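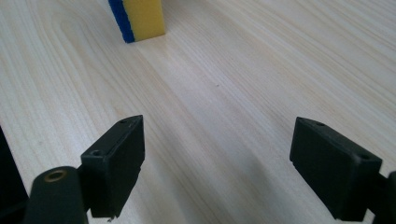
Two-layer kitchen sponge, stood on its narrow edge.

Last updated May 8, 2019

Gray streaks on a pale wooden table, and where to keep the sponge

Posted by Capucine Ferrand

I am responsible for the shared kitchen of a small residence. In January we replaced the work table with one in light wood. Faint gray streaks have since appeared on the surface, and residents leave the dish sponge directly on the wood overnight. I would be grateful for advice on removing the streaks without dulling the finish, and on a suitable place for the sponge. The table is used daily by 45 residents.

Posted by Sandra Staniforth

Gray streaks of this kind are most often rubbed off metal or dark rubber that has been dragged over the wood. Begin with a soft cloth, warm water and a small amount of dish soap, working along the grain. Dry the area at once. Should a trace remain, apply a paste of baking soda and water with a fingertip, leave it for 2 minutes and wipe it away. The paste should first be tested on the underside of the table.

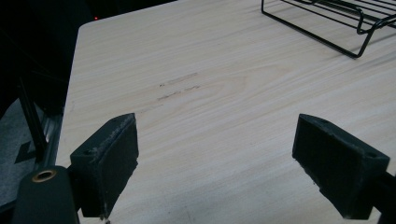
May the scouring side of the sponge be used on the marks?

The scouring side should be kept for pots and oven trays. It scratches most clear finishes, and the dull patch it leaves is harder to correct than the original streak.

Posted by Iolo Powell

We use Yeoman oil soap at our hall. No complaints so far.

Posted by Zeeshan Hashmi

I concur with the cleaning advice given by Ms. Staniforth and will address storage only.

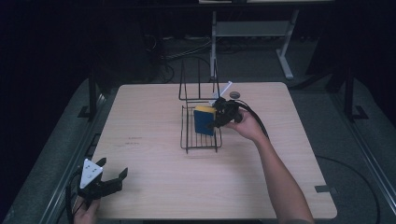
A sponge should be able to drain and dry between uses, and a flat tabletop permits neither. Residents will generally return it to a fixed place if that place is close to where they work. The low front basket of a black wire rack serves well, as the slatted floor leaves space for air beneath the foam. Where the wire rests directly on the wood, fit clear pads under the contact points and lift the rack when moving it. Replace the pads when they flatten. Our own sponges are discarded after two weeks.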